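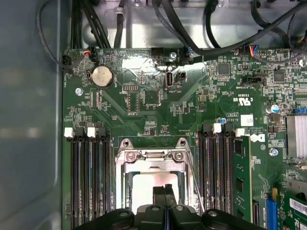

4. Program Order and Audience Retention

4.1 Setting and material

The Drerholm chamber music week is held each February in two venues: the Bustamante Hall, a former grain exchange with fixed seating, and the parish church at Adlow, which lies a short bus ride from the town. The two differ in ways that matter to the present section. The hall has a foyer, a cloakroom and a bar. The church has none of these, and listeners who leave their seats at intermission must either stand in the side aisle or go outside.

The material consists of 123 evening concerts for which both a printed program and a seat record survive. Of these, 41 took place at Adlow and the remainder in the hall. Morning recitals, open rehearsals and children's concerts were left out, as were evenings on which the order of works was changed after the program had gone to print. Where a concert was repeated on a later evening, each performance was treated as a separate event.

Seat records were taken from Jeltix, the ticketing system used by the festival. Ushers entered a first record at the start of the concert and a second after intermission, once the doors had closed. Printed programs were transcribed by hand and checked against the festival's own list of works.

Figure 3. Interior of a desktop computer, with main board and cabling.

4.2 Coding of programs

Each work was given a length in minutes, based on the timing in the stage manager's log. Where the log was blank, the timing in the printed program was used. Works were then placed in one of three groups according to how often they had been heard at the festival before: regular, occasional or new. A piece was coded as new only if it had never appeared on a Drerholm program. This measure says nothing about the date of composition. Several works from the eighteenth century were coded as new, while one string quartet written for the festival had been played often enough by the end of the period to count as regular.

Arrangements caused some difficulty. A piano trio version of an orchestral work may be well known to listeners in its original form even if the arrangement itself has not been heard before. After discussion it was decided to code arrangements as separate works and to mark them, so that the analysis could be run with and without them. The main results were the same in both cases, and the figures given below include them.

Retention is defined as the number of occupied seats after intermission, given as a share of those occupied at the start. The measure may pass 100 percent on evenings when latecomers outnumber those who leave. This happened at both venues, usually when the bus from the town was delayed, and such concerts were kept in the sample.

4.3 Findings

Retention was higher at Adlow than in the hall in every season studied. The most direct explanation is transport: the return bus leaves only after the concert ends, and a listener without a car gains little by leaving early. We therefore treat the two venues separately in what follows and draw no conclusion from the difference between them about the quality of either as a place to hear music.

In the hall, the order of works was closely linked to retention. Concerts that placed a new work directly before intermission kept fewer listeners than those that opened with it. Concerts that placed the new work after intermission and closed with a regular one did best of all. The link held for string quartets, piano trios and mixed groups. It was weaker for song recitals, where the programs are made up of many short items and a single unfamiliar piece takes up little of the evening.

The length of the first half also played a part, though a smaller one than the festival's planners had expected. Long first halves were followed by lower retention only when they ended with a new work. A long first half that closed with a familiar quintet made no clear difference.

At Adlow no such pattern was found. Retention was high whatever the order of works, and the small differences between programs were no greater than those between one evening and the next.

4.4 Limits of the data

The seat records show how many seats were filled, and cannot show who filled them. A listener who moved from the balcony to an empty seat in the stalls is recorded in the same way as a new arrival. Nor do the records give any reason for leaving. Weather, train times and the start of late events elsewhere in the town are all likely to have had some effect, and only the train times could be traced with confidence.

A further limit is that programs are not put together at random. Visiting groups often propose a complete evening, and the festival may accept new works more readily from players who already draw a loyal audience. The effect of this practice – which would tend to raise retention for programs with unfamiliar music – is taken up in Section 5, where concerts by returning groups are compared with first appearances.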